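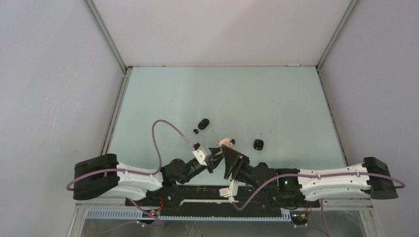

Re: [treaty-watch] Provisional application of the Pardale transit protocol
24/11/2021
Posted by: list member, Prirnetent desk

A few corrections to the message below, and one point where I think the reading is wrong. I have cut the quoted text down to the parts I am answering.

> The protocol was signed in May by all seven parties to the Pardale
> Agreement. Five have now ratified. As I read Article 14, that is
> enough for entry into force, so the inspection rules should already
> bind everyone who signed.

Five ratifications are enough to bring the protocol into force, but only among the five. Article 14(1) sets the number. Article 14(2) says that for any signatory ratifying later, the protocol takes effect on the first day of the second month after its instrument is deposited. The two governments that have not ratified are signatories and no more. They have the usual duty not to defeat the purpose of the text before they decide, and that duty does not extend to opening their customs posts to joint inspection teams.

The confusion probably comes from the secretariat's summary sheet, which says the protocol "applies to the parties" without saying which parties. In the Agreement itself, "party" means a party to the Agreement. In the protocol, under Article 1(c), it means a state that has consented to be bound by the protocol. The sheet uses the first meaning in its opening paragraph and the second in the table.

> In any case there is the declaration on provisional application,
> which was adopted by consensus at the same meeting. Nobody objected.
> That should cover the gap for the remaining two.

I disagree here. The declaration is a separate document and it needs to be read with its last paragraph, which your message leaves out. The operative sentence is that signatories "will apply Articles 3 to 9 provisionally, to the extent permitted by their domestic law, upon written notice to the depositary." Three things follow from the wording as it stands.

First, consensus on the declaration adopts the declaration. It does not replace the written notice. The depositary's list, which was last updated at the start of this month, shows no notice from either of the two.

Second, the range is Articles 3 to 9. Joint inspection is in Article 11. Even if both governments sent a notice tomorrow, what would apply is the exchange of cargo data, the contact points and the rules on seals. Inspection teams would still have to wait for ratification.

Third, the domestic law clause matters for at least one of them. Its constitution requires a vote in parliament for any text that lets foreign officials act on its territory. The data articles may be outside that rule. I have seen it argued both ways and would not rely on either view until the bill has been through committee.

> The Zenis corridor is 163 km long and most of it is on the territory
> of states that have ratified. So in practice the question is small.

The length is right. I do not think the conclusion follows. Both ends of the corridor matter more than the middle. Goods going east are sealed at Mahmoud, and Mahmoud is in one of the two states that have not ratified. A seal placed there is covered by the older bilateral arrangement, which has its own form, its own list of exempt goods and no common procedure for a broken seal. When a truck reaches the first post where the protocol is in force, the officer there has to decide whether a seal under the older arrangement is a "recognized seal" under Article 6. The text does not say. The drafting record has one exchange on this and it ends with the chair moving on to the next item.

There was a proposal from the Prirnetent delegation for a transition clause that would have treated older seals as recognized until every signatory had ratified. It was withdrawn before the final session. I have not found a written reason. The summary record says only that the sponsor "reserved the right to return to the matter," and it has not done so in the two meetings held after that.

> Does anyone have the full record? The version on the site seems
> to stop at the second session.

The full record is 1,135 pages with annexes. The version on the site is the English text of the first two sessions only. The rest can be requested from the registry, but ask for the corrected set. In the uncorrected one the vote on Article 11 is recorded under Article 12, and the explanations of vote are attached to the wrong text as a result. If you cite by page, say which set you used - the numbering differs from the third session on.

On your last question, about the dispute clause. Article 19 of the protocol sends disputes to the panel set up under the Agreement. All seven states accept the panel for disputes under the Agreement. A state that has not ratified the protocol has not accepted it for disputes under the protocol. So a complaint about seals from Mahmoud would have to be framed under Article 5 of the Agreement, on freedom of transit. This has been tried once, on a different matter, and the panel took a narrow view of Article 5. It held that delay alone was not a breach unless the measure causing it had no basis in published rules.

I would change two lines in the draft note before it goes out. In paragraph 4, replace "binding on all signatories" with "in force among the ratifying states." In paragraph 9, delete the reference to provisional application or quote the full sentence, including the notice requirement. The rest can stand. The table of deposit dates matches the depositary's list except for the fourth entry, which gives the date of the parliamentary vote instead of the date of deposit.

I can send scans of the declaration to anyone who writes off list.

Recent threads on this list
- Pardale transit protocol: meaning of "party" in Article 1(c)
- Zenis corridor: bilateral forms still in use
- Panel decisions under Article 5, index request
- Late reservations and the depositary's practice
- Corrected and uncorrected records, page numbering
- Observer seats at the Prirnetent session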